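Minutes of the planning and review meeting on the visitor day

Date: April 6, 2019
Place: Ceketti building, upper meeting room
Start: 10:05. End: 12:20, with one break.
Present: the project coordinator, the two people from the workshop, the safety officer, the person responsible for guests, one representative of Wisel, one representative of the Milošević foundation, the minute taker.
Excused: the accountant, who sent her figures in writing.

1. Opening and agenda

The coordinator opened the meeting and thanked everybody for coming on a Saturday. The agenda was accepted with one change: the point about parking was moved to the end, as the Wisel representative had to leave before noon and had no interest in it.

The minutes of the last meeting were approved. One correction was made. In point 4 it was written that Skistora will pay for the printed program. Skistora pays for the printing only, and the layout stays with us.

2. Numbers from the visitor day

The person responsible for guests reported. We had 147 visitors, of which 59 registered before and the others came without registration. This made some difficulty at the entrance in the morning, when there was only one list and one pen. The visitors were mostly families and students, and also a group from a vocational school for textile care, who stayed longer than planned and asked many questions.

The accountant's note says that the costs were 525 euros, without the rent of the chairs. The invoice for the chairs did not arrive yet. The representative of the foundation asked if the coffee is included in this amount. The answer is yes.

It was asked if the next time registration should be required. The opinions were different. The safety officer is for it. The workshop is against, because the students who came in spontaneously were some of the most interested persons. No decision was taken, see point 7.

3. Report on the demonstration of handling cloth

The workshop reported on the demonstration with the hand-held gripper. The subject was how a person can show a machine the handling of clothes and other soft things, and why this is more difficult than the handling of boxes. The explanation at the beginning took longer than written in the program. Several visitors believed that the gripper would move by itself, and it had to be said more than once that it is held and guided by a person, and that the recordings are used later for the robot.

The workshop is satisfied with the choice of the domestic setting. A bed with ordinary sheets and clothes is understood by everybody, also by children. The representative of Wisel said that at other events he has seen mostly a clean white table and cubes, and that people walk past it.

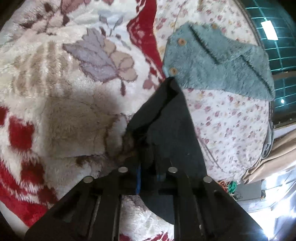
Hand-held gripper with a dark cloth between the fingers. On the flowered sheet: the teal garment with two buttons.

The following remarks were made in the discussion:

— Dark cloth in a black gripper is hard to see for persons who stand in the second row. The workshop will look for cloths in lighter colors, and will keep one dark piece for comparison.

— The shaggy fabrics are popular with visitors, who want to touch them. The workshop asks for a separate basket with pieces for touching, so that the pieces for the demonstration stay in their place.

— The rug has a strong pattern. The coordinator finds that it disturbs the eye. The workshop answered that real homes have such rugs and that it wishes to keep it. The rug stays.

— The light from the daylight side is very bright. The curtain can be closed more, but then the room becomes dark for the visitors. The safety officer will ask the building if a second lamp can be used.

The representative of the foundation wanted to know how long a person must practice before the work with the gripper goes well. The workshop could not give a general number. It depends on the person and even more on the cloth. A towel is learned quickly, while a small garment with sleeves or buttons needs more patience.

4. Questions from the visitors

The questions were collected on cards in a box at the exit. The minute taker has read all cards. Many of them ask when such a machine can be bought for the home. It was agreed that we answer this in one manner: Ceketti does not sell machines, and we do not give any year.

Another frequent question was about the recordings, namely if the visitors themselves are recorded. The coordinator said that a sign must hang at the door and also near the bed, in large letters. On the visitor day there was a sign only at the door, and it was covered by the coats for a part of the afternoon.

One card asked for a demonstration of ironing. The workshop laughed but took the card with them.

5. Safety

No accident was reported. A child put a finger between the jaws of the gripper while it was laid down during the break. The child was not hurt. The safety officer asks that the gripper is never left alone in a place where visitors can reach it, and the workshop agreed. In the breaks it goes into the locked cabinet in the corridor. The key remains with the person who leads the demonstration.

The safety officer also noted that the visitors stood too close around the bed. A line of tape on the floor was proposed, at a distance of 2 meters. The person responsible for guests fears that small children will not see well from there, and suggests that children may sit on the floor in front, directly behind the line. Accepted.

6. Cooperation with Wisel and Skistora

Wisel offers to lend a second gripper for the next visitor day, so that visitors can try it under supervision. The offer was received with pleasure. Wisel needs a written confirmation that the device is insured by us during the transport and the day itself. The coordinator will clarify this with the insurance before she signs anything.

Skistora wrote that it would like its name in larger letters on the program. The meeting found the present size correct. The coordinator will answer in a friendly manner.

The Wisel representative left the meeting at 11:40.

7. Next visitor day

The next visitor day will be in November. The exact day depends on the school holidays and will be decided at the next meeting, together with the question of registration. The workshop proposes shorter demonstrations which are repeated more often, with a fixed starting time for each one written on the door. All present agreed.

8. Parking

The neighbors complained in writing about two cars in front of their gate. The person responsible for guests will visit them personally and bring them a program. For November, a sketch of the parking places will be put on the invitation.

9. Tasks

Lighter cloths and a basket with pieces for touching: workshop
Question about the second lamp, tape for the floor: safety officer
Two signs about the recordings: minute taker
Insurance, answer to Skistora: coordinator
Invoice for the chairs: accountant
Neighbors, sketch for parking: person responsible for guests

10. Other

The coffee machine in the upper meeting room loses water. It should not be used until it is repaired.

Corrections to these minutes are to be sent to the minute taker in writing before the next meeting.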